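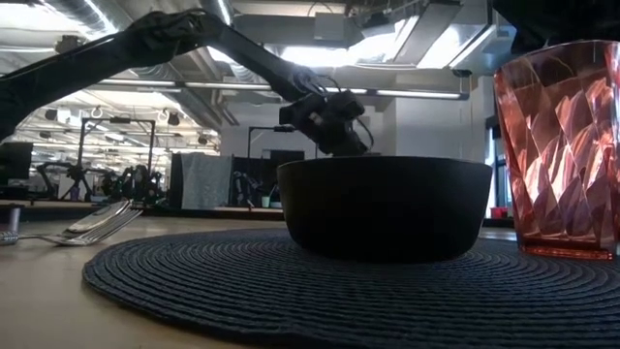 One customer wrote to ask if the arms are worth budgeting for before the bench is settled. We would say no. Choose the bench first, as it decides how far each arm has to reach and where the cables go.

Stendine two-arm bench, from Mudside

The Stendine is a wooden worktop inside a black aluminium frame, with a mounting plate on each side rail. It is sold without arms. Most buyers use it for tabletop handling work such as laying places or moving crockery and cutlery.

Price: £948 plus VAT
Delivery: £80, mainland only
Lead time: 2 weeks
Guarantee: 2 years on the frame and rails

When you plan the room, allow for a desk next to the bench and a clear run for the cables from both arm bases.
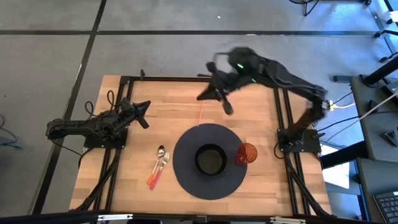 Leave space behind each base as well. Cables need slack when an arm is stretched right out, and a bench pushed against a wall is awkward to service.

Tableware is not included. Put it in your budget as a separate line, with spares.

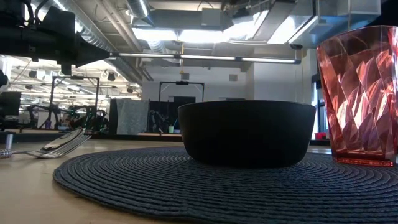 Black bowl on a coiled cord mat, with fork and tinted cup.

Extra plates and brackets are listed under Bellis fittings. Plates from the older Plindex bench do not fit.

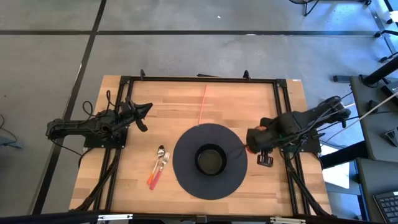 Arms mounted on facing side rails, with a setting between them.

Orders placed in October ship from the new stock.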